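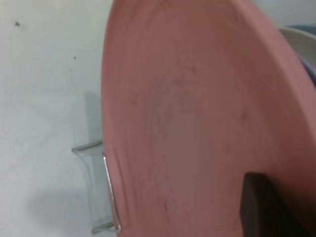
# Plates Worth Standing Up

Welcome to the Flumora plate gallery! Plates spend most of their lives stacked in the dark, and I think that's a shame. So I started putting my favorites on stands where I can look at them over breakfast - and then other people began sending me theirs, and now I can't stop.

**Salmon pink, matte.** My current favorite, and a big one! The color sits somewhere between coral and dusty rose and it gets deeper toward the right side. Look for the faint swirls running in circles across the face. There's a patch of little dark specks near the upper middle too, and I like it all the more for them.

**The stand.** Clear acrylic, so against a white wall you mostly get a few bright edges and the plate has the stage to itself. I tried wire stands first and they fought with every color I own. Jurgita Bite talked me into clear ones in December and I'm so glad she did.

**Coming next.** Dougal Haldane has promised me 2 green soup plates from his kitchen in Clevard, and Arnel Galang is still deciding which of his blues he can part with for a weekend (all of them, please!). If you have a plain plate in a color you love, send it my way - chips and scratches are very welcome.

Last updated 27 February 2019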